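Jastura Sorting Station, Set-up Guide
Section 4: Laying out the table
Rev. August 21, 2019. Changes to O. Ikeda please, not scribbled on the printout

Read section 3 first if the table isn't up yet. This part is only the tray, the clear container and the discs. Drawers and labels are section 5.

Before you start

Table level. Check with a full turn of the feet, then lock them. A tray on a tilted top creeps forward over the day and you end up redoing all of this.

Wipe the top with a damp cloth, then a dry one. No spray cleaner on the wood, it leaves a film and the tray slides on it.

You need:
- compartment tray, white (Cozma, part 187)
- clear shallow container with the metal rim
- discs, small white, one bag
- soft cloth

4.1 Placing the tray

1. Take the tray out of the sleeve. Tip it upside down over the bin and tap, there's sometimes packing dust in the cells.

2. Set it toward the back of the table, long side facing you. Square to the table edge. A bit off center is fine, crooked is not.

3. Keep the cable hole clear. Don't park the tray over it even if nothing runs through there today. Somebody will want it in October when the lamps go in.

4. Press down on each corner. No rocking. If it rocks, look for grit underneath before you blame the tray.

Note: Cells stay empty at this stage. Dont pre-load them. The count sheet in section 6 starts from an empty tray, and a pre-loaded one throws off the whole sheet.

4.2 Placing the container

5. Container goes in front of the tray, on your side. Leave a finger's width between the two so you can lift one without dragging the other.

6. Hold it by the rim. Fingerprints on the clear base show up badly and you will be wiping it all week.

7. Put one disc in, near the middle, flat. Just the one. Check that you can see it easily from where you'll be working, and that you can get at it from both sides without leaning.

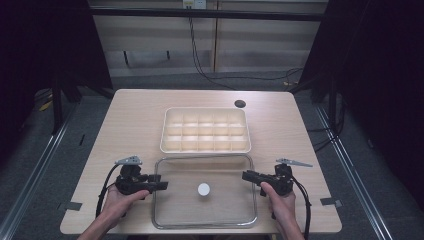
8. Lift the disc and put it down again in any cell of the tray. Should drop in flat with no pushing. Try a back corner cell too, that's the longest reach.

9. If the reach is a strain, bring tray and container forward together. Keep the gap.

10. Happy with it? Disc back in the container. Mark the tray corners on the table with low-tack tape, small pieces. Not masking tape, it pulls the finish.

Caution: don't slide the container across the wood. Metal rim. Lift it every time, even for a small nudge. The Dirunthorpe table has a 61 mm scratch from exactly this and it won't polish out.

Caution: discs roll if they land on edge. Pick up dropped ones right away, they're hard to spot and nasty to step on.

4.3 If something's off

Disc sticks in the cell: wipe the cell walls, try again. Still sticks, try a different disc. Two bad discs from the same bag, swap the bag.

Tray moves when you lift a disc: film on the table, see top of section. Wipe, dry, retry.

Glare off the container: turn the container a little or move the lamp. Don't line it with paper, paper shifts and the discs get under it.

Container bowed in the middle: got stored with weight on top. Replace. The Lukeris one fits as a stand-in, the rim is a touch wider so recheck the gap in step 5.

4.4 End of day

Discs back in the bag, bag closed. Tray can stay out if the tape marks are good. Wipe the container and stand it on its side in the rack, nothing leaning agianst it. Cloth goes on the hook, not in the container.

Next: section 5, drawers and labels.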